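Murkance Teaching Station, Model 774
Demonstration and remote control package for small parts handling

Overview
The Model 774 allows an operator to show a robot arm a handling task in one of two ways. In hand guidance, the operator holds the arm at the wrist and moves it through the task. In remote control, the operator works from a seated console with a matching leader arm. Both methods record arm position, finger opening and wrist camera video on a single timeline.

Typical work includes picking, turning and placing gears, rings and washers. The slotted fingers grip a part from both sides and leave its face open to the wrist camera, so the operator can check the angle before moving on.

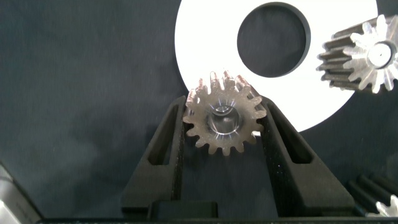
Thenmozhi Mudaliar wrote to us that her operators learned hand guidance in one shift but needed longer at the console, and that she would advise new owners to record the first 20 demonstrations by hand. Our training guide now follows that order.

Included with each station
Leader arm and console
Wrist camera with mounting bracket
Two pairs of slotted fingers, matte black
Foot pedal for marking the start and end of a demonstration
Wodlow recording software, one license

Recording
Most gripping tasks require 40 demonstrations. Failed attempts may be kept and labeled or deleted at the console. Recordings made by hand guidance and by remote control may be combined in one task file.

Service and ordering
Stations are assembled at our Arumugam facility and ship within 11 business days of a confirmed order. Replacement fingers are sold in pairs. Questions on site preparation should be directed to Shahab Naseri, Customer Installations.

Page revised March 11, 2025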